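Wustska Grasp Planner: Frequently Asked Questions

Maintained by Javiera Garrido and Ashton Tuhiwai. Questions that come up more than once in the support queue get moved here. Last revised in December.

What does the planner do?

It takes a depth image and a color image, proposes places to grip, scores them, and hands the best one to your motion controller. It does not move the arm. If you need a controller, Hiltik is the one we test against, and the example configs assume it.

Do I need a fixed camera as well as the wrist camera?

No. The planner runs with the wrist camera alone. A fixed camera helps when the work area is crowded, and you can add one later by listing it in the sensors file. Both cameras must be calibrated to the same base frame.

Why does it fail on glass?

Most depth sensors see through clear material or get a false reading from the reflections on it. The point cloud ends up with a hole where the object is, or with points that belong to whatever is behind it. The default scorer throws out any grip that lands on missing depth, so a glass bowl may get no proposals at all.

Set surface_mode to "clear" in the planner config. This turns on the rim finder, which works from the color image and fits a curve to the visible edge. Grips are then proposed across the rim, with one finger on each side of the wall. It is slower than the default mode. 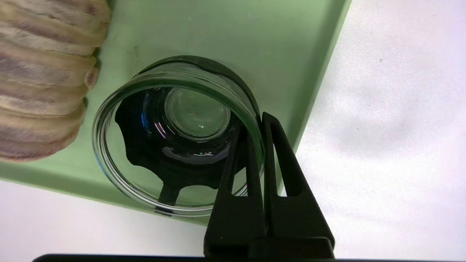
The rim finder needs a starting guess for the height of the object. If you leave rim_height blank, it uses the height of the tray plane, and the fingers will usually go too low. Measure the object once and enter the value in millimeters.

What happens if something dark is behind or under the glass?

The edge of the dark object can be picked up as a second rim. Turn on the debug overlay and check which curve is drawn in yellow. If it is the wrong one, raise edge_margin a step at a time until the outer curve wins. Wavy or scalloped edges score lower than smooth ones, but they can still win if the glass is badly lit.

How many proposals should I ask for?

The default is 400. Going higher mostly adds near copies of the same grip. On our mixed test set of 549 attempts, raising the limit did not change which grip was chosen often enough to be worth the time.

The planner returns error 93. What is that?

The time stamps on the color and depth images are too far apart. Check that both streams come from the same clock. Restarting the camera driver clears it for a while, but it will come back if the clocks are not synced.

Can I record runs and play them back?

Yes. Use Mumau, our logging tool. It saves the images, the joint states, every proposal and its score. Playback works without a robot attached, so you can change the config and see what the planner would have picked. Logs from version 1 have to be converted before version 2 will open them. The convert command is in the tools folder.

Does it support soft or odd-shaped objects?

Partly. Soft items are treated as rigid when grips are scored, so set a lower closing force in the controller. Ribbed surfaces work best with smoothing turned off.

Is there a simulator?

Wei ships with the full install. It does not model clear materials well, so do not tune rim settings in it.

Where do I report a bug?

Open a ticket on the project tracker and attach the Mumau log and your config file. Tickets without a log go to the bottom of the queue.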